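Flernirwood Forums > Work and Admin > Email and Calendars

Thread: Shared inbox or personal inboxes for a small office?

ailbhe_c
We're an office of 14 and everything from outside comes into one shared address. Quotes, invoices, job applications, complaints, the lot. In December it went past 3,000 unread and I've been asked to come up with a plan. My manager wants to drop the shared address and give customers our individual ones. I'm leaning towards keeping it and setting some rules. Has anyone gone either way and stuck with it?

tridmont_dan
Keep it. We gave out personal addresses at my last job and when someone went on leave their mail just sat there. Customers phoned to ask why no one had answered, and we couldn't see the original message to help them.

What worked for us was one person sorting at 9 a.m. and again at 2 p.m. They don't answer anything, they just assign it. Everyone else works from their own folder and stays out of the main list.

petronella.j
I disagree with Dan. A sorter is a full-time job pretending to be a small one. I did it for a year at Mac Giolla and my own work went out the window. Personal addresses with a proper delegate set up for holidays did the job for us, and people replied faster when their name was on it.

tridmont_dan
How many of you were there though? With three people I'd agree. With 14 I wouldn't.

petronella.j
More than 14. The delegate part has to be enforced, I'll give you that. If it's optional people forget.

Brophy_U
Before you pick either one, find out what's in the pile. I went through ours by sender and most of it was newsletters, supplier promos and automatic notices from the accounting program. There were 66 messages that needed a human being. It took me a morning.

My order was:
Sort by sender and unsubscribe from anything no one reads.
Make a rule that sends system notices to their own folder.
Archive everything older than the last billing period. Don't delete it, you'll want the search.
Read what's left.
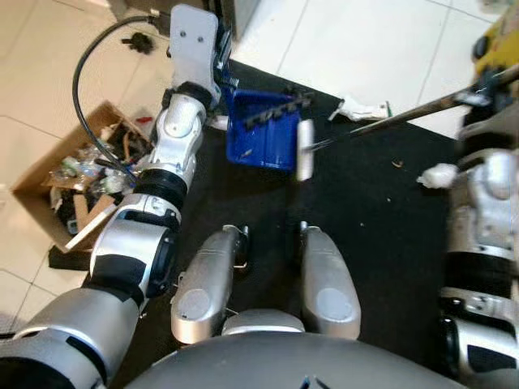 Blue basket with the black rack across the top

ailbhe_c
Thanks Úna, that's helpful. I sorted by sender over lunch and you're right, a single supplier accounts for a huge share of it. I'm nervous about archiving in bulk. What if there's an unpaid invoice in there?

Brophy_U
Then the supplier will have sent a reminder, and the reminder will be in the newer mail. Search the word "overdue" before you archive if you're worried.

daithi_daly
I wouldn't rely on reminders. We were cut off by a courier over an invoice that sat in the shared inbox for two months, and the reminders had gone to the junk folder. Give accounts a separate address and tell every supplier in writing. It's boring work but you only do it once.

Other things I'd settle early:

1. Who closes a message. We say the person who replied, on the same day.

2. What counts as urgent. Ours is anything with a delivery date inside two days.
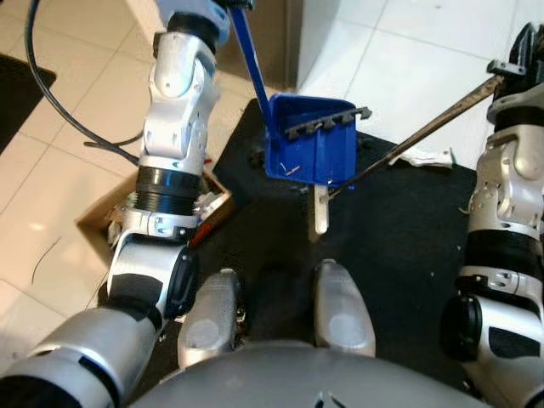
3. Copying people in. We stopped doing it unless the person has to act. There was some grumbling for the first few weeks, then the volume dropped.

petronella.j
Number 3 is the one I'd do first, whichever system she picks. Half of our traffic was people copying their manager to show they'd answered.

BernieMacM
Has anyone used Pivden for this? We're on the trial. It puts a name beside each message so two people don't answer the same customer, and it hides things until a date you choose.

tridmont_dan
Tried it. The names are good. The hiding feature I'd turn off – people pushed awkward messages to next week, then the week after that.

BernieMacM
That's a fair point, though I find it handy for things waiting on a part. I suppose it depends on your staff. 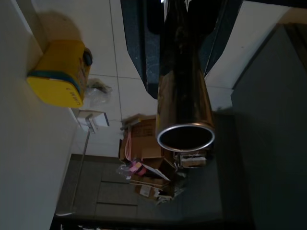
Black cylinder with the silver rim, white floor tiles behind

ailbhe_c
Update. I've unsubscribed from the worst of the senders and set up a rule for system notices. Accounts are getting their own address, as Daithí suggested, and I've drafted the letter to suppliers. My manager has agreed to leave the shared address alone for now if we take turns sorting, a week each.

petronella.j
Taking turns is better than one person stuck with it. I still think you'll end up with personal addresses.

tridmont_dan
Write down what the sorter does before the first changeover, or everyone will make up their own folders.

ailbhe_c
Already happened. We've got "Quotes", "Quotes new" and "Quotes – Dave". I'll be merging those tomorrow.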